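À propos de l'atelier Favlow

Favlow est un atelier de réparation et de couture, avec une petite école pour adultes à l'étage. Nous réparons des sacs, des ceintures, des housses de coussin, des manteaux, et nous apprenons aux personnes qui le souhaitent à le faire elles-mêmes. Je m'appelle Nhung Hầu, j'ai fondé l'atelier et j'écris moi-même les textes de ce site. Le français est ma troisième langue, je vous prie donc de me pardonner si une phrase est un peu raide.

D'où vient l'atelier

Ma mère cousait des doublures pour un tailleur, et les chutes de tissu étaient mes jouets. Quand je suis arrivée en France, j'ai travaillé d'abord dans une blanchisserie, puis pendant 10 ans chez un maroquinier, où j'ai appris à parer le cuir, à poser un rivet et à coudre au point sellier avec deux aiguilles. Mon patron ne parlait pas beaucoup. Il défaisait mon travail et me le rendait, et je recommençais. Je lui suis reconnaissante, mais j'ai voulu enseigner d'une autre façon.

Au début, Favlow était une seule table dans l'arrière-salle d'une mercerie. Les clientes qui achetaient du fil me demandaient si je pouvais aussi changer une fermeture. J'ai dit oui à la première, ensuite il était difficile de dire non aux autres. Quand la mercerie a fermé, j'ai repris le bail, et j'ai gardé le grand meuble à tiroirs où sont rangés les boutons. Il est trop lourd pour être déplacé et il restera probablement là après moi.

Ce que nous réparons

Pour le cuir : coutures ouvertes, anses fatiguées, boucles et anneaux à remplacer, doublures déchirées, teinture des angles usés. Pour le textile : fermetures, ourlets, reprises, coussins à regarnir, peluches décousues. Nous ne travaillons pas la fourrure et nous ne réparons pas les chaussures, pour lesquelles il existe de bons cordonniers dans le quartier.

Avant chaque réparation nous vous donnons un prix écrit. Si la réparation coûte plus que l'objet ne vaut, nous vous le disons, et c'est à vous de décider. Beaucoup de personnes décident de réparer quand même. Un sac qui a appartenu à un père ou une housse brodée par une tante ne se compare pas avec un prix de magasin.

L'année dernière, plus de 900 objets sont passés par notre comptoir. Nous les notons dans un cahier, avec la date d'entrée, le défaut et le fil utilisé. Le cahier est utile quand un objet revient, parce que nous pouvons reprendre exactement la même couleur.

Les cours

Les cours commencent en septembre. Nous avons trois niveaux : Jillon pour les débutants, Suvus pour les personnes qui savent déjà utiliser une machine, et Tăng, qui est réservé au travail du cuir à la main. Un groupe Jillon ou Suvus compte au maximum 10 élèves. Le groupe Tăng est plus petit, car les outils sont coupants et je veux pouvoir regarder les mains de chacun. Nous acceptons les élèves à partir de 16 ans.

Chaque élève apporte un objet de chez lui, et nous travaillons sur cet objet dès la deuxième séance. Les exercices sur des carrés de tissu blanc sont nécessaires, mais ils sont ennuyeux, et je les limite à une soirée.
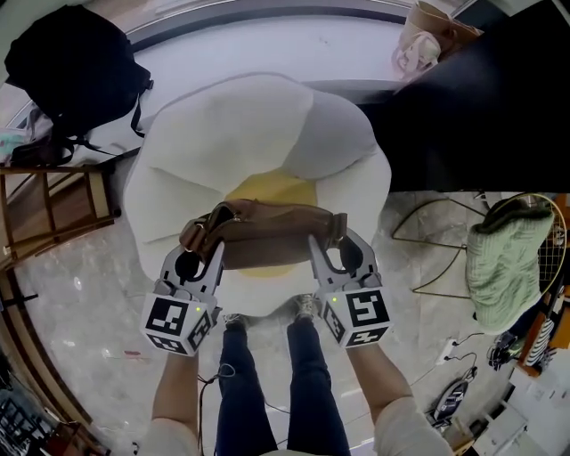
Les outils sont prêtés pendant toute l'année et restent à l'atelier. Le fil de lin, la cire et les aiguilles sont compris dans le prix du cours. Le cuir n'est pas compris, mais nous avons une caisse de chutes dans laquelle les élèves peuvent se servir librement pour les petites pièces, par exemple un renfort d'anse ou un passant.

Notre manière de travailler

Nous préférons une réparation solide, même si elle se voit un peu. Quand une couture doit rester discrète, nous prenons le temps de chercher le fil, et parfois nous devons le commander, ce qui allonge le délai. Nous n'employons pas de colle là où il faut une couture. Les pièces usées que nous remplaçons vous sont rendues dans une enveloppe, si vous le désirez.

Nous rencontrer

Le comptoir est ouvert le matin à partir de 9 heures et les cours ont lieu à 18 h 30. Pour un objet volumineux, merci d'écrire avant de venir, l'entrée est étroite et l'escalier aussi. Les inscriptions se font sur place, avec un acompte. Il est possible d'assister à une séance avant de s'inscrire, il suffit de demander au comptoir.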